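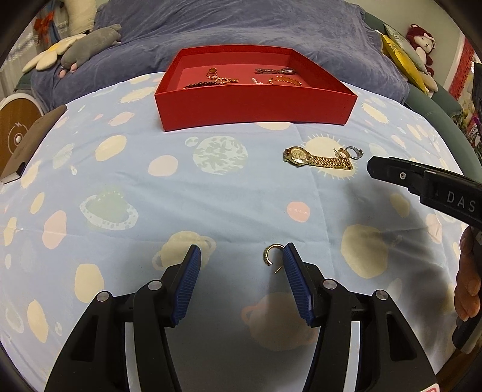
Most of the calls that come in to the salon on a Monday are about itchy scalps, according to the woman who owns it. She has run Kilholm, a four-chair hair salon on a side street behind the post office, for 18 years, and before that she worked at a larger place where she was told to sell a bottle to every customer. She keeps a short list of things she wants people to do before a scalp treatment, and jewelry is near the top of it. A small gold hoop with a studded edge and a thin post, the sort you might leave lying on a bedspread, should come out at home. "Oil gets into every little setting," she said. "Then the comb catches on it, and that hurts. Take them out before you leave the house."

We met on Monday, April 1, 2024, when the salon is closed to walk-ins and she does her ordering. She agreed to talk about dry scalp on the condition that I leave her name out. She said she didn't want mail from people who sell shampoo.

I asked what she sees most often. She said it is buildup that people mistake for dandruff. They use a dry shampoo all week, wash once in a hurry, and then put conditioner on the roots. "They come in and say they're flaking, so they bought something strong, and the strong stuff made it tight and sore," she said. "I look, and it's product. You can lift it with a comb."

Her treatment takes 31 minutes if the hair is short. She sections the hair and works a warm oil into the scalp with her fingertips. The oil sits under a towel, and then she washes twice with a plain shampoo. The second wash is the one that lathers. She uses a blend from Trilum, mostly sunflower oil with a little rosemary, and she has tried others. One called Vasex smelled good and was hard to rinse from fine hair, so she stopped ordering it.

"Rosemary is popular now and people ask if it will grow their hair back," she said. "I tell them I don't know. I know their scalp feels better when they leave. If hair is coming out in patches I send them to a doctor, and I don't touch it until they've been."

She is careful about heat. The bottle stands in a bowl of hot tap water for a few minutes and she tests the oil on the inside of her wrist. She doesn't use a microwave. A customer once told her about heating coconut oil that way and burning the top of her ear, and she still brings it up with new staff.

For people doing this at home, she suggests a tablespoon of oil for shoulder-length hair. Most people use far too much. Put it on dry hair, along the parts, and leave the lengths alone unless they're rough. Shampoo should go on before any water does. She repeated that one. If you wet the hair first, the oil spreads and you end up washing three or four times.

How often depends on the person. Up to 4 times a month is the most she recommends, and for oily hair she would say once. In December, when the heating is on and everyone is wearing hats, she gets busier and the same customers come in more.

She has opinions about brushes. She likes a soft one from Uysal for loosening the scalp before the oil goes on, and she doesn't like the rubber shower brushes with long teeth. "People scrub with those like they're cleaning a pan," she said. "Your fingers are fine. Keep your nails short."

I asked about price. The treatment used to be free with a cut, and she started charging when it began pushing her afternoons late. She has kept a count in a notebook by the register since she opened, and the last entry was number 3147. Some of those are people who came every few weeks for years.

Her own routine is plain. She washes twice a week, oils her scalp on a Sunday when she remembers, and sleeps on an old pillowcase that night. She buys the same drugstore conditioner she used in school and puts it on the ends only.

The phone rang twice while we were talking. The second time she picked it up, listened for a while, and asked the caller when they had last washed out their dry shampoo.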